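Kiani's new striped carpet is down at Jarard, and you're all invited to walk on it

For release: April

Hello from the Jarard studio! I've been wanting to write this one for months, and now that the last roll has been laid I can finally get on with it. We've got a new floor. All of it, wall to wall, 733 square metres of grey striped carpet from Kiani, and I'm so pleased with it that I've been taking the long way round to the kettle.

If you visited us before the winter you'll remember the old floor, which was a sort of mustard cord that came with the building. It was worn through by the main doors and I'd put a rug over the worst of it, and then a second rug over the first. When Grustine agreed to pay for half of a replacement, Wissam Harb and I sat down with a box of samples and a packet of biscuits and argued for an entire afternoon. He wanted plain charcoal. I wanted stripes! We ended up with the Sirkotton range, in grey, with lighter and darker bands that run across the room, and Wissam has since told me he likes it (I have this in writing).

Sirkotton is Kiani's name for a low, hard-wearing carpet made for places where people are on their feet all day. It comes in tiles as well as rolls. We used rolls in the big room, where I didn't want joins, and tiles in the corridor and the two small offices, so we can lift one if somebody drops a coffee. We ordered 69 spare tiles and they're stacked under the stairs. Please don't borrow them.

The fitting took nearly 1230 working hours between everybody, if you count shifting the shelves, scraping up the old glue and putting the shelves back. The glue was horrible. I'd allowed two days for it and we needed nine, and I'd like to thank the fitters for staying cheerful about it, and the café next door for the soup.

What I notice most is the sound. The big room used to clatter, and now I can take a phone call at my desk without going out to the car park. It's also kinder on the knees, as I spend a good part of my week crouched down looking for things. 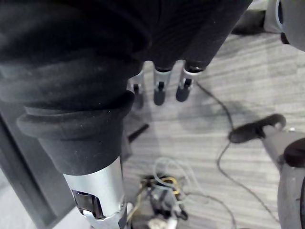 Ruba Sabbagh

The stripes change a fair bit with the light, too. Where it's bright the paler bands come forward, and in shadow the whole lot settles into a softer grey. A thin black cable shows up on it more than I'd expected, so I've asked for clips.

We're opening the doors from ten in the morning until four on the last two days of April. Come and have a look, bring the children, have a cup of tea. Kiani are sending samples in all the Sirkotton colours, and there'll be offcuts to take home for the price of a donation. They make very good cat mats.

Parking is at the back. If you'd like to bring a group, ring the Jarard front desk and ask for extension 3426, which is me, or Wissam if I'm at lunch.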